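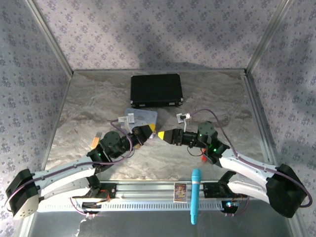 The Korport hard case from Siker is made for people who carry small equipment and want to find it in the same condition when they arrive. The shell is black and rectangular, with silver fittings on the corners, and it rests flat at the back of a table without taking the working space in front. A shallow tray in pale blue-gray plastic can stay before it for the parts you use now, and the case keeps the others.

Inside there is gray foam in two layers. The upper layer you can cut with an ordinary knife — please cut slowly, the foam doesn't grow back. The lower layer is glued and should stay in its place.

The handle folds to the side. Both latches accept a small padlock, which is not included in the price.

Weight when empty: 700 g
Item number: 193
Warranty: 30 months from the day of purchase

Spare latches and foam are sold separately under the name Jorkov. They fit all Korport cases made after March of last year. For older cases, write to us first and tell us the number printed under the lid.

Orders are sent from our store in Sombatkul. For larger quantities, please contact Wayne Lavoie, who answers in English or French — usually on the same day.

Price list valid from Tue 21 September.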